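## Simulated arm: wrist view tilts and gripper picks low after swapping the gripper model

**cekstead_bench** · posted in Simulation, set-up and maintenance

I look after one simulated cell, a mobile arm in a house layout, which we use for pick tests before anything goes on the real unit. In March I replaced the old gripper model with the Bollari one. The arm loads, the joints move, and there are no errors in the log.

Two things are wrong. The first is that the view from the wrist camera is rolled over to one side, so walls and doors lean. The second is that the gripper closes too low. I have a test that goes for the apple on the dining table, and it fails more often than it passes. The last batch was 944 attempts and 132 of them ended with a finger going into the table top.

Things I have already tried:

- reloading the house layout from a clean copy
- putting the joint zero positions back to the defaults
- turning the camera roll in the viewer settings, which straightens the picture but does nothing for the picks
- running the Plellalano self-check, which passes

I would like to know if this is one fault or two, and what order to check things in. Pictures from the cell are at the bottom of the post.

---

**Çınar**

Probably one fault. When you swap a gripper model, the fixed joint between the last arm link and the gripper comes with it, and the new one may have a different rotation and a different length. If your camera is attached to the gripper and not to the arm link, it takes on the same rotation.

I would do it in this order.

1. Park the arm and write down the pose of the last link.
2. Open the arm file and find the fixed joint for the gripper. Compare its offset and rotation with the old file. Check the units too. I have seen one model in millimetres and the next in metres.
3. See which link the camera is attached to. Move it to the last arm link if you can, and give it its own offset.
4. Set the tool point again. It should sit between the fingertips when they are closed. If it is still the old tool point, the arm will stop at the wrong height every time.
5. Run a short batch with the table cleared in the layout, aiming at a bare point above the top. Only put the objects back when that comes out right.

Leave the viewer roll at zero while you do this. If you correct the picture there, you hide the fault from yourself and the planner still works from the wrong numbers.

The self-check passing doesn't tell you much. On ours it looks at joint limits and motor settings and never reads the tool point.

---

**wm_tools**

had this. just go back to the old gripper, the new one isn't worth the bother

---

**north_lab_2**

Agree with Çınar on the tool point. I would add the collision shapes. The shape you see and the shape the simulator uses for contact are separate files, and after a swap the contact one can be left in the old position. Turn on the contact outlines and look for a gap between the outline and the finger.

Also check the step rate. Ours was 700 steps a second before the swap and the new model's settings dropped it without asking. At the lower rate the fingers went a little way into things before contact was picked up. Setting it back made a difference to small objects and none at all to the bigger ones.

Keep a copy of the old arm file under another name. I overwrote mine and lost an afternoon.

---

**cekstead_bench**

Thanks. The rotation in the fixed joint is different, and the tool point was still the old one. I have changed both and set the step rate back. A batch of 17 has gone through with no table contact, so I'll run the long one overnight. I haven't done the contact outlines yet.
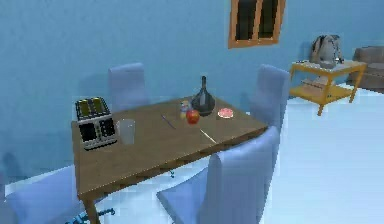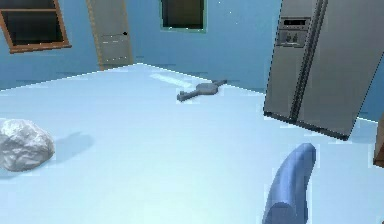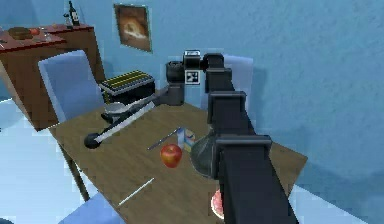
*Simulator views of the cell. The first shows the dining table, the second has a blue gripper finger at lower right, and the third shows the arm over the table with the apple.*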